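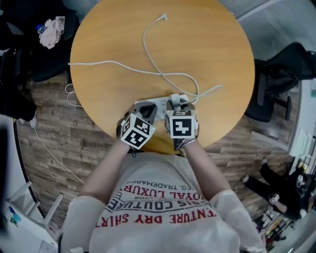 Section 4. Your first session with the Clidix hand grippers

Welcome, and please take your time with this section. If you came over from the packing benches at Tratholm, you will find that a good deal of what you already know carries across - the robots learn cable work from people who have done it for years. A power strip, a plug and a long white cable on a round table make a perfectly good first task, with one gripper in each hand and both held close to the near edge. Your hours stay as they were, and so does your break.

1. Sit or stand so that you can lean over the table comfortably. Chairs may be pushed back.
2. Take one gripper in each hand, marker cube on top. Keep sleeves and cords off the cubes.
3. Open and close each jaw slowly a few times until the movement feels like your own.
4. Pick up the plug, seat it in the strip, and let go gently.
5. Lay the cable out differently and begin again. A full set is 19 rounds.

Note: Slow rounds are welcome, and so are clumsy ones. Irfan Farooqui goes over each set with you afterward, and you are free to tell him a task is a poor one - we have dropped several that way.

Caution: Use only a power strip that is disconnected from the wall. Stop if your wrists get sore, and tell your shift lead.

Last updated: Sunday, July 21, 2024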